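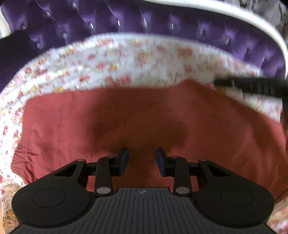

Rust-red cloth on the white floral quilt, purple tufted velvet headboard behind.

Red cloth on a white quilt – how worried should I be about dye transfer?

Posted by Gwilliam

I want to keep a rust-red cloth spread over the white quilt during the day. The quilt has a floral pattern on a white ground and I would like the ground to stay white. The cloth has no care label and I don't know the fiber. The headboard is purple velvet, tufted, and touches the quilt along the top edge. Is there a test I can do before Friday, and does the headboard need the same one?

Delali Issahaku

Two tests, both on a hidden corner of the cloth.

Dry rub: wrap white cotton around a finger and rub 60 strokes with firm pressure. Check the cotton in daylight.

Wet rub: dampen a fresh piece of cotton with plain water and repeat. Then lay the damp cotton under the corner, put a weight on it and leave it overnight.

If both pieces stay white, daytime use is low risk. If only the wet one picks up color, keep the cloth off the quilt when either is damp, and don't sit on it in wet clothes. If the dry one picks up color, wash the cloth by itself in cool water and test again. Reds often need several washes before the water runs clear.

For the headboard, do the dry rub only, low down at the back. Water can mark velvet pile – some types never recover. Leaving a small gap between quilt and headboard also saves wear on the pile.

Pomska

Cold wash with a color catcher sheet. Did mine at 60 once and the whole load went pink.

Findari

Vinegar sets the dye. One cup in the rinse.

Delali Issahaku

Vinegar does not set dye in finished cotton. It does no harm in a rinse, but run the rub test again afterward before the cloth goes back on the bed.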